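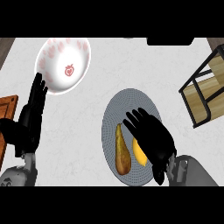 The bowl with the strawberry at the bottom.

I gave up cereal in August. I had eaten it nearly every morning since I was a kid, usually standing up, and I was hungry again by ten. My doctor didn't tell me to stop. I just got tired of thinking about lunch at my desk two hours before lunch.

What I eat now is rice porridge. My neighbor Haruna Nishimura got me started. She brought some over when I had a cold and told me how she does it, and her version is still the one I make most. Half a cup of short grain rice, 4 cups of water, a pinch of salt. Rinse the rice, bring it all to a boil, stir the bottom once, then turn the heat as low as it goes and leave the lid open a crack. It takes 80 minutes on my stove. You can do it faster with less water, but then it's closer to wet rice and I don't like it as much.

I make a pot in the evening and eat it for 2 mornings. It sets up thick in the fridge, so I add a splash of water before I heat it. The microwave is fine. I tried freezing a batch and it came out grainy and sort of separated, so I don't do that anymore.

Toppings are where I had some trouble. At first I put brown sugar and milk on it, out of habit I guess, and it was basically cereal again. Now it's an egg most days, plus scallions and soy sauce. Leftover chicken is good. Kimchi is good but I can't face it before seven. My sister puts peanut butter in hers and I have tried it and will leave that to her. 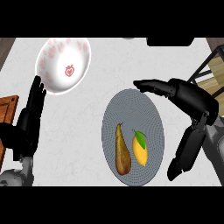

Bowl and plate. Porridge goes in the bowl, toast goes on the plate.

I still have toast a couple of times a week. Plain porridge has no crunch and by the end of the week I miss it. The bread is from Plison, the bakery on the corner by the bus stop, and they sell out of the seeded loaf early, so if I'm not there by 8 I get white.

A few people asked about cost when I mentioned this last time. Rice is cheap. I buy the big bag from Fu, the grocery across from the library, and it lasts me a long while because half a cup makes so much. Eggs are now the expensive part of my breakfast. I was spending more than that on cereal, mostly because I'd eat a second bowl at night.

The hunger thing did get better, though I think that's the egg more than the rice. On days when I skip the egg I'm looking at the clock by eleven. That's still an hour later than before.

Next I want to try it with barley. Haruna says to soak it overnight and use a bigger pot than I think I need. My biggest pot has a loose handle, so I have to find the right screwdriver first.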